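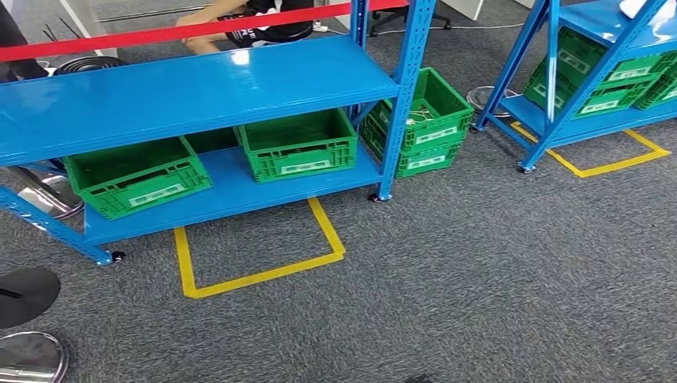

Storage and Workplace Organization
Unit 2: Mobile shelving, crates and floor marking
Instructor: Elfriede Eberhard

2.1 Mobile shelving

A shelving unit on casters is treated as a fixed address that can be moved for cleaning. Slotted steel uprights allow the shelf spacing to be changed in steps set by the hole pitch. Record the spacing before changing it. The lower shelf takes the heavier crates; a high load raises the center of gravity and makes the unit harder to steer.

2.2 Crates

Perforated crates let the contents be checked from the side. The label goes on the front face and states the contents, the shelf and the owner. An empty crate keeps its label and its place. Cables are coiled and tied before they go in – a tangle counts as unsorted stock at the audit. Crates stacked on the floor are in transit and are entered on the transfer sheet.

2.3 Floor tape

Yellow tape marks a position. The outline should still be readable when a shelf overhangs part of it. Clean and dry the surface first; on carpet, press the full length down and check the corners weekly.

Exercise (pairs)

Draw a plan of one shelving bay at your own site. Show the casters, the crate positions and any tape. Add a note of up to 200 words on where crates wait before they are shelved. Hand in to Damian Zwahlen by February 18, 2025.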